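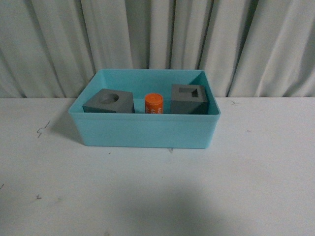 A teal bin holding two gray blocks and an orange container.

FOR IMMEDIATE RELEASE
2021-04-10

Prida opens a home organizing shop in Flendbridge, with free Sort and Settle evenings for anybody who has a drawer they're scared of

Hello from Flendbridge! I'm Abelardo Ocampo, owner of Prida, and I'm writing this release myself, so please forgive me if it sounds more like a letter to a friend. Our new shop on Psarras Street is open, and I would love for you to come in and see it.

If you know us already, it's probably from the market stall, or from the house calls we've been doing up and down the valley (yes, including the garage with the canoe in it - you know who you are). Prida started as me, a station wagon and a label maker that jammed every time the weather turned. We've worked in 255 homes and I still get excited when somebody opens a closet door and says sorry before I've even looked inside. Please don't say sorry! That closet is my favorite part of the day.

The shop is in the old Parnus Shoes building. We kept the tall shelves and the rolling ladder, and my sister talked me into keeping the foot measuring stools too, so there's plenty of seating. Up front we sell storage things, mostly plain ones: bins, jars, hooks, drawer dividers, and a cloth bag for cables that we sew in the back. Upstairs is one big room with long tables, and that's where the classes happen.
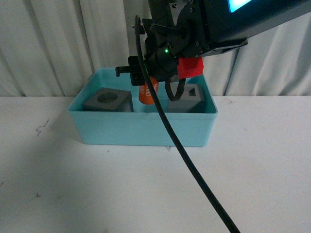 The classes are what I really want to tell you about. We're calling them Sort and Settle, and they run for 2 hours in the evening, with a break in the middle for coffee and my mother's almond cake. You bring one drawer, box or bag from home, full, exactly as it is. Don't tidy it up first! We tip it out on the table, talk about what's in there and where each thing gets used, and you go home with it put back in a way you can live with. The first 3 evenings are free. After that it's a small fee at the door, and kids come in free with a grown-up.

I get asked a lot whether I'm going to make people throw things away. No. If you want to keep four tape measures, keep four tape measures, but let's put one in the kitchen and one by the workbench so you can find them. I grew up in a house with seven people and one hall cupboard, and my grandmother could find a birthday candle in there with the lights out. She never threw away so much as a twist tie. Everything had its spot, and all of us knew the spot, and that's pretty much my whole method.

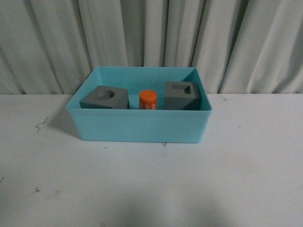 My one big rule for beginners is to start with fewer things per container than you think you need. People buy a bin and want to fill it to the rim, and then the thing they want is on the bottom and out it all comes onto the floor. Give the bulky items a bit of elbow room and stand up anything that'll stand. A small orange cylinder set upright between blockier gray pieces is easy to spot and easy to grab, and the same goes for your glue, your spice jars and your good flashlight. If the printing on something is hard to read, go by the color of it, or stick your own label on the lid. Then live with it for a couple of weeks before you buy another thing. I mean that, even though I own a shop now and should probably be telling you to buy more bins.

We also still do house calls, same as before, and you can book one at the counter or by phone. Landlords and small offices, we do those too - the Flendbridge library let us loose on their supply room over the winter and we had a wonderful time in there.

In October we're planning a swap day, where you can bring the containers you don't use anymore and trade them for ones you will. Lids must match! I'll be checking at the door.

Prida is at 259 Psarras Street, Flendbridge, next to the bakery. Parking is behind the building, and there's a ramp at the side entrance. The upstairs room can be reached by the elevator at the back, just ask and we'll take you up.

Reporters, bloggers and school newsletter people are welcome at any class. Ask for Abelardo at the counter, and bring a drawer.

###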